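나라우(Nallau) 숙소 개방 행사에 다녀와서

나라우 마을의 장기 체류형 숙소가 하루 동안 문을 연다고 해서 2022년 9월 7일에 다녀왔다. 툴몬트 역에서 버스로 19분 걸렸고, 정류장에서 입구까지는 오르막이다. 입장료는 없고 접수대에서 이름만 적으면 된다.

안내는 운영 담당인 아니발 타이페 씨가 맡았다. 본관은 원래 에스피노사 직물 회사의 기숙사였고, 회사가 옮겨 간 뒤 한동안 비어 있다가 지금의 숙소로 바뀌었다고 한다. 계단 난간과 복도 타일은 기숙사 때 것을 그대로 쓴다. 2층 복도는 낮에도 조금 어두웠다.

방은 침대와 책상, 옷장이 전부다. 한 달 이상 머무는 사람이 대부분이라 청소와 침구 교체는 주 1회만 해 주고, 옷 정리는 각자 한다. 옷장이 좁아서 바지는 걸지 말고 접어 두라는 안내문이 문 안쪽에 붙어 있었다.
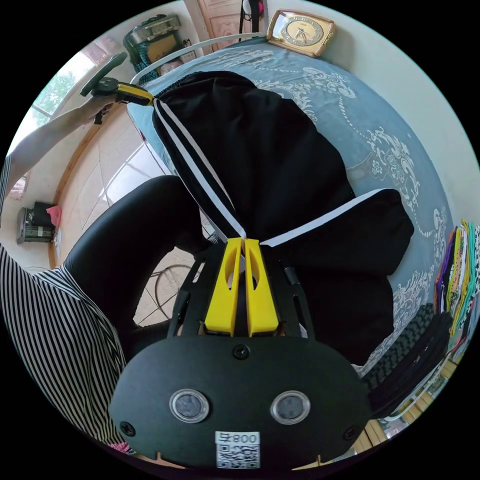
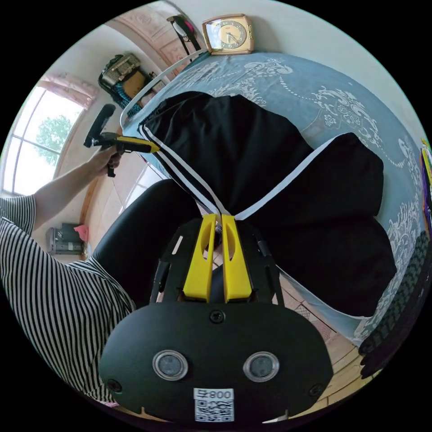

침대 위에 펼친 검은색 바지

지하 세탁실은 오전 7시부터 밤 10시까지 쓸 수 있다. 세탁기는 와딕스 제품이고 동전 대신 접수대에서 파는 카드를 쓴다. 건조기는 오래 기다려야 한다고 해서 뒷마당 빨랫줄을 쓰는 사람이 많다고 들었다. 마당은 볕이 잘 들었지만 바람이 꽤 셌다.

공용 부엌에서는 차와 빵을 내주었다. 냉장고 칸은 방 번호대로 나뉘어 있고 조리 도구는 넉넉한 편이다. 다만 환풍기 소리가 커서 대화하기는 불편했다. 식탁 옆 책장에는 먼저 묵었던 사람들이 두고 간 여행 책이 꽂혀 있다.

6월에 방문객이 가장 많고 가을부터는 빈방이 생긴다고 한다. 예약은 전화로만 받는다. 돌아오는 버스는 오후 5시가 지나면 간격이 길어지니 시간표를 미리 확인하는 것이 좋다.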